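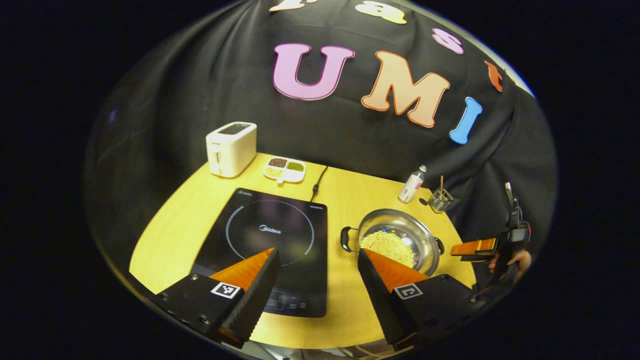
tallgrass_pete wrote:
So I've been holding Flikanell for three years now and I still can't decide if I'm patient or just stubborn. The index it sits in is up nicely, everybody on TV is cheerful, and my shares are right where I bought them. I put in $3780 back then, on the theory that a boring parts company with no debt would get noticed sooner or later. Meanwhile Zolteo, which I passed on as too expensive, went up 32 percent and made me look silly. I'd like a sign, and I mean a real one, in big bright letters like the pink U and the blue I up on that black cloth, saying sell or don't sell. Anybody else still in this thing?

quarterpastnine wrote:
Still in, 100 shares. I reinvest the dividend and try not to look. Flat isn't the same as losing money, and you've been paid a little to wait.

tallgrass_pete wrote:
Paid a little is right. I could've had about the same from a savings account and slept better - or an index fund and slept a lot better.

moss_and_margin wrote:
Sorry but I disagree with quarterpastnine. Flat for that long while everything else climbs IS losing, you just don't see it on the statement. Prices at my grocery store didn't stay flat. I sold mine in August, put the lot in Mahuika, and I haven't missed it once.

quarterpastnine wrote:
Mahuika is a whole different animal though. It lives and dies on crop prices. One good harvest somewhere and the margin's gone.

moss_and_margin wrote:
Sure, and that's why I read the crop news now. My wife thinks it's hilarious. I can bore you about soybeans for an hour if you like.
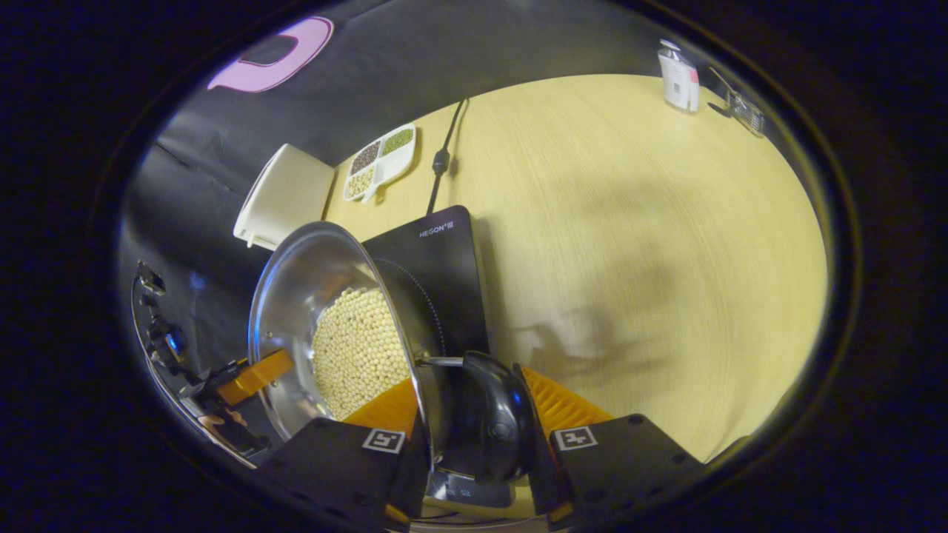 Soybeans in a steel pan.

tallgrass_pete wrote:
Ha, please don't. But serious question, do you really think you can guess crop prices better than the people who do it all day? I know I can't. That's what puts me off anything tied to a harvest.

moss_and_margin wrote:
No, I don't think I can. I think the stock was cheap enough that I didn't have to be very right. We'll see, I may be back in here eating crow.

dimestore_bull wrote:
You're all picking stocks and then getting mad at them for acting like stocks. Pete, how big is Flikanell in your whole account? If it's small then who cares, let it sit. If it's a third of your money then cut it down, whatever you think of the company.

tallgrass_pete wrote:
Bigger than it should be. Not a third, but I winced a bit when I checked just now.

dimestore_bull wrote:
Then sell half tomorrow morning and quit worrying.

quarterpastnine wrote:
Selling half is what people do when they don't want to decide. I'd at least wait for the next earnings report.

tallgrass_pete wrote:
I've waited for every earnings report so far! Okay, I'm going to sell half. Still arguing with myself over where the cash goes.

14 replies · 3 shares
Filed under: Stocks & Funds > Buy, Hold or Sell

Related threads
Zolteo - too late to get in?
Trirnetberg fund fees, am I reading this right?
Do you reinvest dividends or take the cash?
Mahuika and crop prices, the long thread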